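Search the gallery Go

Room 11, Before Checkout

The Burkstead is a guesthouse in Prorkley with 83 beds and a carpet the color of weak gravy. I stayed in July and became interested - more than is healthy - in what a floor collects while a bed stays perfectly respectable.

The duvet is smooth, the lamp has its brass polished, and the carpet between the nightstand and the upholstery tells another story.

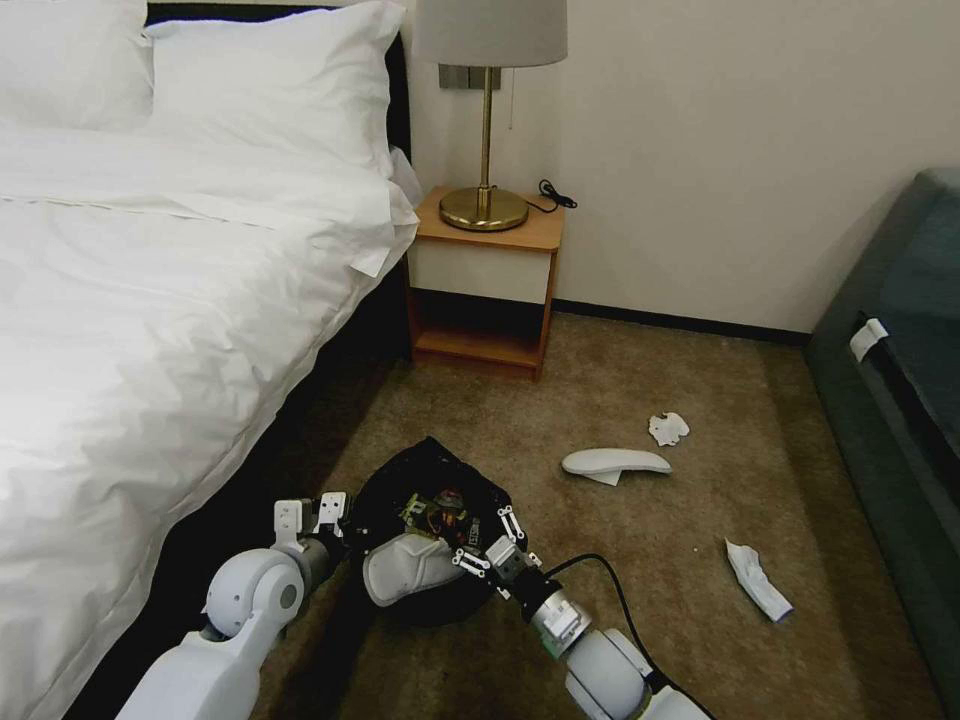
Detlef Kramer maintains that a made bed is worth nothing until the floor is done, and that anyone who starts with the pillows is stalling. He starts at the door and works toward the window, bag in hand, grumbling.

A closer inventory: one snack wrapper in red and gold, one white slipper with its sole in the air, crumpled tissues, and a water bottle having a lie-down. The bin is right there, wide open, with very little in it.

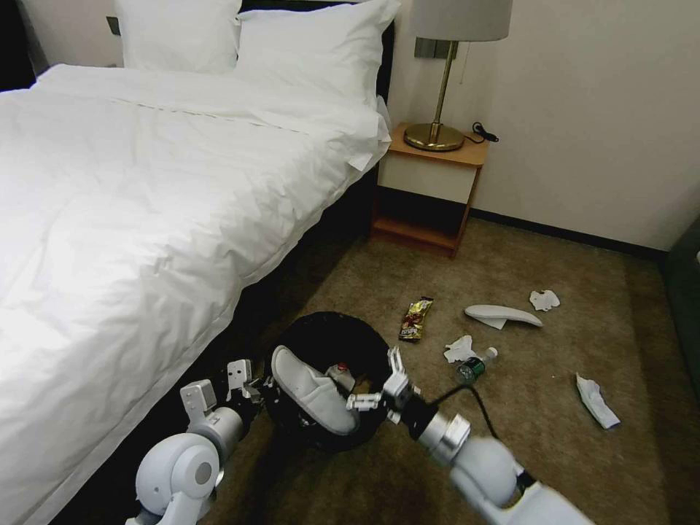 Should the bottle go in the room bin with everything else?
Put it by the door with the cap on. The Burkstead has a separate crate for bottles at the end of each hallway.

I left at 8 with both of my own slippers.

Recent galleries
Breakfast Trays of Prorkley
Böttcher's Hardware, Back Shelves
The Fundell Laundromat at Night
700 Coat Hangers

Contact | Copyright Burkstead Rooms Gallery | Back to top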